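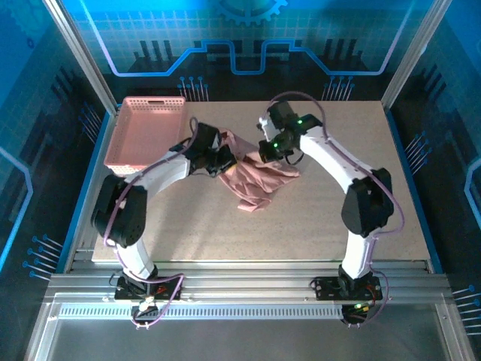 Two-arm station, cloth folding task. Both grippers at the upper edge of the cloth.

Teleoperated demonstrations: how consistent should operators be?
Posted in: Teaching by Demonstration

Our training center at Beltongate is recording demonstrations of cloth folding by remote control. Each operator guides both arms through the task, and the recordings are used to train a policy. We have 535 accepted episodes so far. Operators have been permitted to choose their own first grasp, and the trained policy now hesitates before closing the grippers. Should all operators be required to begin in the same manner, or is variety of value at this stage? Please also advise whether episodes containing a missed grasp should be deleted.

3 answers

Answer 1 (accepted)
The order of operations should be fixed in writing before further recording takes place. At Cakari our procedure states which arm moves first, which edge is grasped, and where the cloth is to be released. The starting position of the cloth should vary from one episode to the next. The method should not.

Hesitation of the kind described is often copied from the operators. Please review the recordings for pauses before the grippers close. We removed 70 episodes for this reason and retrained, and the delay was much reduced.

A missed grasp followed by a prompt second attempt may be kept. Episodes in which the operator stops to consider the next step should be recorded again. New operators should complete 6 practice runs that are not saved.

Answer 2
More data. We had the same trouble until we passed 4,000 episodes.

Reply from original poster: Thank you. That number is beyond our present schedule.

Answer 3
I agree with the first answer in most respects. I would add that the operator's view matters. If operators look directly at the table while the policy receives only camera images, they may act on details the policy cannot observe. The Manríquez group requires operators to work from the camera feed alone. Flirley has a setting for this under Session, then Display, although I have not used it with two arms.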